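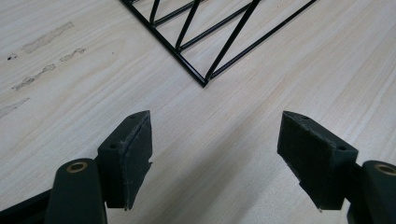

Plum jam, second go

2025-10-01

Right, the plums. Bradley Ackroyd turned up with two carrier bags of them from his mum's tree in Ernden, half of them splitting already, so that was my whole day sorted whether I liked it or not! I still had a bad taste in my mouth from the August batch (the one that set like a roof tile and had to be chiselled out with a teaspoon) and I was determined to go slower this time.

Stoned them all at the sink with the radio on, which took forever, and my thumbs are now a sort of brown. Weighed the fruit at 1600 grams once the stones were out. I cut the sugar down a bit, put in the juice of a lemon and let it all sit for 51 minutes while I rang Ashley Furnival, who does jam for the Lurkum show every year and has opinions.

Ashley says I boil it too hard and then walk off. Fair enough. She also says to put 100 ml of water in at the start or the skins stay tough, and I've always left it out because Gran did.

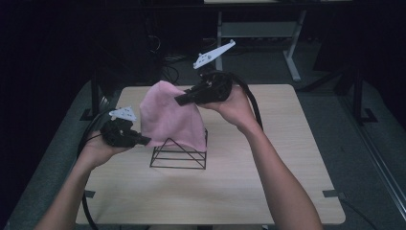 Both grippers on the pink cloth.

So, the boil. I stood over it this time, saucers in the freezer, and did the wrinkle test every couple of minutes like a nervous wreck. First saucer ran straight off the side, second one was nearly there, third one wrinkled up beautifully and I whipped the pan off before I could talk myself into a bit longer. Lovely dark red, and the skins have gone soft, so Ashley wins that one.
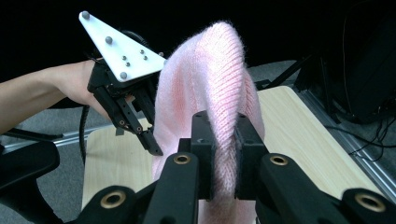 The jars were the usual muddle, with lids that belong to other jars and one that still smells of pickled onion. I filled what I could and ate the scrapings on toast standing up. The finished colour is miles off the pale pink of that knitted hat, much nearer to beetroot, though the froth I skimmed off the top was close to it. I spread the froth on a cracker as well. One jar's for Bradley's mum, one's for my sister in Tunstall, and the rest are going on the high shelf where I can't get at them without the steps. Must buy more lemons.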